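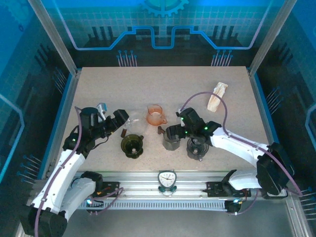
Vurer Vessels: Data Card

By Maricel Cruzado
October 1, 2026
Filed under: Datasets / Teleoperation

Two-arm demonstrations of handling pitchers, pots and other vessels on a tabletop, recorded by remote control. One operator drives both arms.

Contents

- 1739 episodes, of which 145 are held out for testing
- 70 episodes end in a dropped or missed grasp and are labeled "fail"
- Several vessels are clear or tinted glass, so depth is poor on them

Known issue: gripper timestamps lag in 35 of the April episodes. Send corrections to Rosalinda Barredo.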